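Zorkden Hand Grippers and Laundry Cell
Equipment notes for site managers, by Simone Bastos, Prukcombe

Ralilance sells the Zorkden as a kit in two parts: hand-held grippers that your staff use to record a job, and a fixed cell that is supposed to do the job later. The first part ships now. The second is promised for September, and I would plan as if it were coming later than that.

Washer, door and bucket, from the gripper side
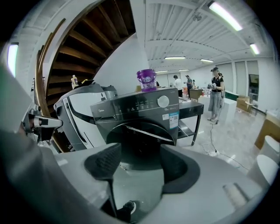
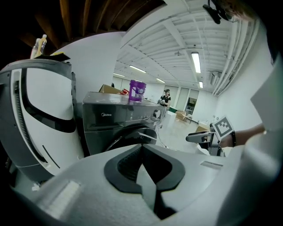
Both grippers in hand, marker cubes fitted
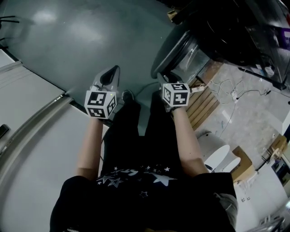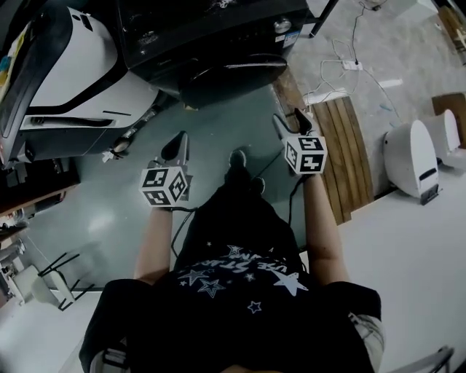
What you get
Two hand grippers with marker cubes, leads, a charging dock and a license for 7 users. Extra users are billed each month.

What the brochure says
Ralilance claims the cell will take over loading and unloading after 300 recorded runs. At Kelemen, a linen service that took the kit early, the crew had logged 779 runs when I last asked, and people were still doing every load. The vendor puts this down to mixed fabrics. Mixed fabrics are what a laundry has.

Weight
545 grams per gripper, leads excluded. Fine for ten minutes. Wrists start to complain well before the end of a shift, so rotate people and write the rotation down.

What changes for staff
More than the sales sheet admits. A recorded load is slower than an ordinary one, and someone has to throw out the bad takes. Kelemen ended up paying recording time as a separate task, which I'd insist on before signing. Ask too who owns the recordings, and get an answer to what happens to the laundry shift if the cell ever does work. "Redeployment to higher-value activities" is the phrase in the contract. It has no hours or pay grade attached to it.

Should you order?
If you have spare hours and want to learn how this goes, rent one kit for a quarter. I wouldn't buy, and I wouldn't cut a single post on the strength of the demo.

Rental and purchase terms on request from the Prukcombe office.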